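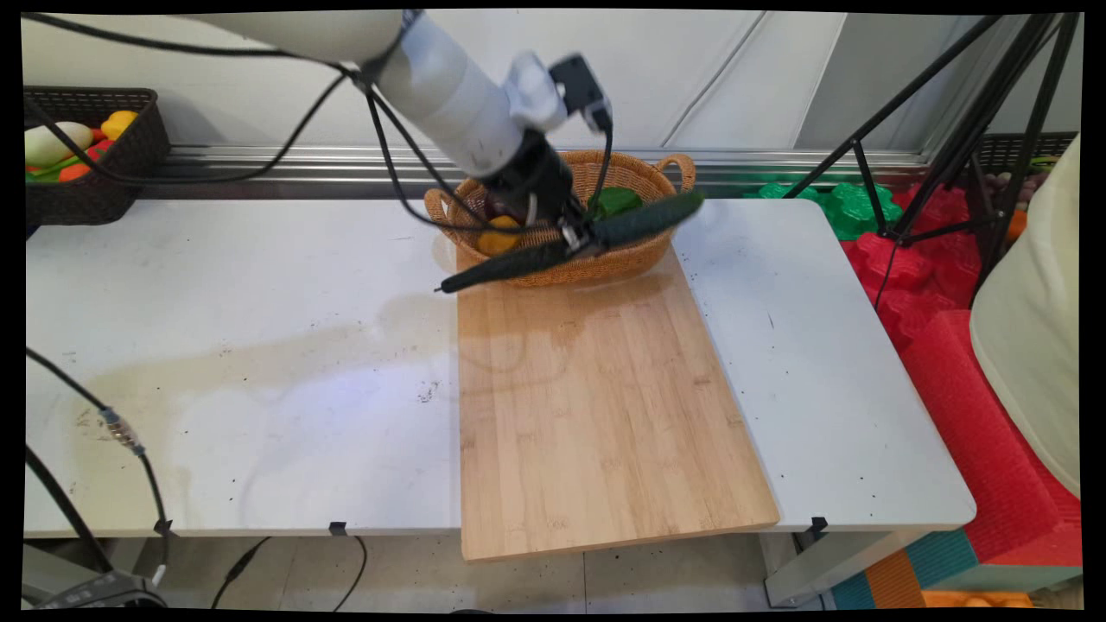
From: Leonilde Arruda
To: Flover kitchen-garden list
Subject: Re: Baskets, boards and the cucumber question

Saranya Chacko wrote in February:

> Dear all,
>
> I've been given the job of tidying up the notes on veg baskets for the
> next members' booklet, and I'm stuck on cucumbers. The old sheet says
> "lay the cucumber last, along the long side", and then on the back it
> says "cucumber first, everything else leans on it". Both are in the same
> handwriting. Which do people do?
>
> Also, do we still want the oval wicker ones with the two loop handles?
> They look nice but they are shallow, and I have had a pepper go over the
> side on the way to the car more than once.
>
> Booklet text is meant to be 200 words on this, so please don't all send
> me essays.
>
> Saranya

Saranya,

You asked for no essays, so I waited until everyone else had sent theirs.

I'm for cucumber last. It is the only thing in the basket longer than it is round, and if it goes in first you spend the next five minutes balancing a pepper on it. Put the round things down where they want to sit, then find the cucumber a slot. If it sticks out over the rim, let it. Our ridge cucumbers grow to whatever length they please and I have never met an oval basket that was consulted beforehand.

The "cucumber first" line dates from when we used the deep Vilela hampers, I think, and it made sense in those -- you could stand things up. In a shallow basket it's bad advice and I'd strike it out.

On the ovals: keep them. Anyone who loses a pepper between the shed and the car is swinging the basket. I say this with affection, having seen you cross the yard.

Two more things for the booklet if you can spare the words.

Put a board under or beside the basket while you fill it. I use a bamboo one, but any flat wood will do, and then you've somewhere to lay the long stuff while you make up your mind. It also means the grit is on something you can carry to the sink. My white table has a stain on it that has outlived three kinds of cleaner, including the Driltar paste somebody here swore by (you know who you are, and I'd like my money back).

And please don't wash cucumbers before they go in. Rub the bumps with a dry cloth if there's soil on them and leave it at that. Washed ones go soft at the ends in my larder by the second morning.

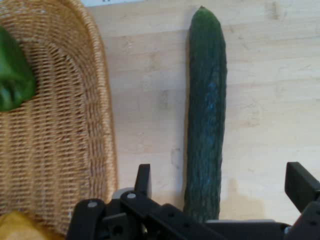

Cucumber still out, green pepper already in. The basket is the tight-weave sort.

I like the tight weave best, by the way. Sketero do a more open one and it's cheaper, but small tomatoes get their noses into the gaps and have to be talked out again. For peppers and aubergines it makes no odds.

If the booklet is still going on about lining baskets with newspaper, could that go too? It comes from the 1942 leaflet that gets reprinted every time there's half a page to fill. I've done it, and all I got was headlines on my marrow.

I make your bit 66 words so far if you use mine, so there's room for somebody to disagree.

Leonilde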